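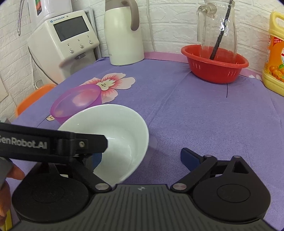

The open afternoon at Trunel began at 2 and I came early, so the project lead had time to sit with me before the other visitors arrived. She has worked on household handling for 8 years, first in a warehouse company and then here.

I asked her why the demonstration is always about dishes. "Because everybody in the room is an expert in it," she said. "If I show a gearbox, people nod. If I show a bowl, they tell me what I do wrong."

The programme is called Jeltus, and its idea is simple to say. A person holds the gripper by hand and does ordinary kitchen work with it, and the recordings are later used to teach an arm. She prefers this to remote control. "With a joystick you become slow and careful, and the machine learns to be slow and careful also. With your own hand you still move like a person."

Visitors were allowed to try. I was worse than I expected. A bowl has a rim which you can take from almost any side, but a plate wants to turn between the fingers, and you must decide early where you will hold it.
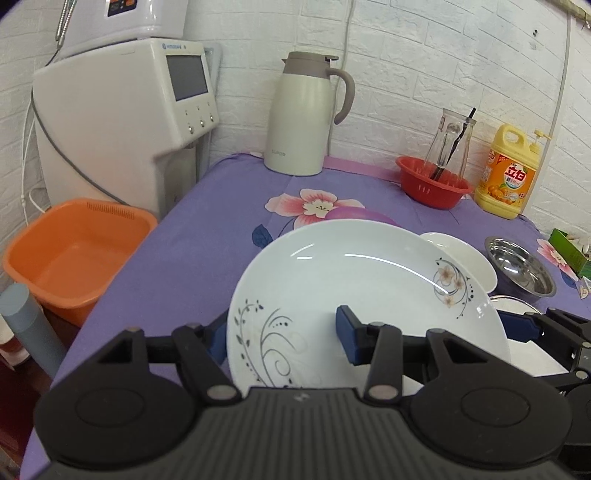 "Shiny things are difficult," she told me. "The light moves when you move, and for the camera it can look as if the plate has changed its shape." Her group keeps 355 short recordings only of white dishes, and she is still not satisfied with them.

A man from Crabtree, who supply catering kitchens, wanted to know when he could buy something. She did not give him a year. "I said to him that he should come again in June and bring his own plates — the ugly ones, with chips." He wrote it down.

Before I left I asked what she would like to have next. She thought for a while and answered that she needs more kitchens. "Real ones, where people have their own soap and their own jar for the chopsticks. In a laboratory everything stands too nicely."

The next open afternoon will be held at Voturmont, with 3 tables for visitors.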